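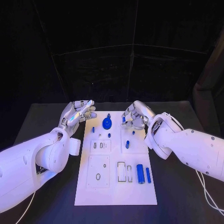

Getting a workbench top you'll love working on

I have built or rebuilt the top of my bench 3 times now, and every time I wonder why I waited so long. A good work surface makes everything more fun, from gluing a chair rung to sorting out a jar of mixed screws! These are the things that have made the biggest difference in my own little workshop, most of them cheap and a few of them free.

Go darker than you think

My first bench was bare pale pine and I lost every light-colored bit I ever put down on it. A dark gray top is so much easier on the eyes. Small parts stand out, the lamp doesn't glare back at you, and pencil dust doesn't make it look grubby by lunchtime. Two thin coats of floor paint will do it. Sand lightly with 400 grit between coats, wipe with a barely damp rag, and give the second coat a full week before you set anything heavy on it. I know, a week is forever. I rushed it the first time and had a paint can ring in the middle for two years.

Add a white board you can move around

This is my favorite tip on the whole page. Get a rectangle of something smooth and white (an old shelf is perfect) and lay it on the bench whenever you're doing fiddly work. Take a clock apart on it, wire a lamp on it, sort beads, whatever. When the phone rings you can lift the whole job onto a shelf and have the bench back for supper crafts. Mine is 700 mm long, cut from a Hestum shelf that had a chipped end, and I wouldn't trade it for a fancy mat.

Round over the corners with a sanding block before you use it. Your forearms will thank you.

Draw around your parts

If you take the same thing apart more than once - a sewing machine, a bike pump, the kitchen faucet - draw an outline for each piece on the board in the order it comes off. Soft pencil on a painted board wipes away with a white eraser. For a layout you want to keep, use a fine permanent marker and then go over it with one coat of clear water-based varnish. Test a corner first, as some markers smear under varnish and it's heartbreaking to watch.

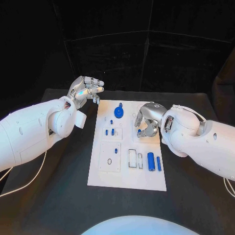
Stop things from sliding

Rubber shelf liner under a board is the easy fix and it really works. Cut it half an inch smaller than the board all the way around so it doesn't peek out and collect sawdust. Wash it in the sink with dish soap every month or so, let it dry flat, and it grips like new again. I've also had good luck with four dabs of clear silicone left to cure overnight as little feet. Let them cure with the board upside down! I once glued mine to the bench, and it took a putty knife and a lot of muttering to get it back.

Keep dust off with a curtain

A plain length of heavy cloth hung behind the bench keeps dust off the shelves at the back and makes the room a bit quieter too. Use curtain rings with clips so you can take it down in seconds and shake it outside. Hem the bottom so it clears the bench by a finger's width, otherwise it drags through every puddle of glue. Keep it well away from heaters, soldering irons and anything that spins.

Get the light right

Two lamps, one from each side, beat a single bright one overhead. With one lamp your own hand always throws a shadow right where you're trying to see. I use two clamp lamps with 700 lumen bulbs, and I move them in close for small work. Match the bulbs, too. One warm and one cool will drive you crazy when you're trying to tell a brown wire from a red one.

Clean up spills while they're small

White glue: lift it with a damp cloth right away, or let it dry hard and pop it off with an old plastic card.
Super glue: a little nail polish remover on a cotton swab, but never on a painted top. It takes the paint with it.
Grease: a sprinkle of cornstarch, ten minutes, then dish soap.
Marker: rubbing alcohol, dabbed and not rubbed.
Candle wax: an ice cube in a sandwich bag, then the plastic card again.

Save a scrap of the painted wood

When you paint the top, paint an offcut at the same time and keep it in a drawer with the paint name written on the back. It's great for testing cleaners, and when you need a touch-up you can take it along to the store to match.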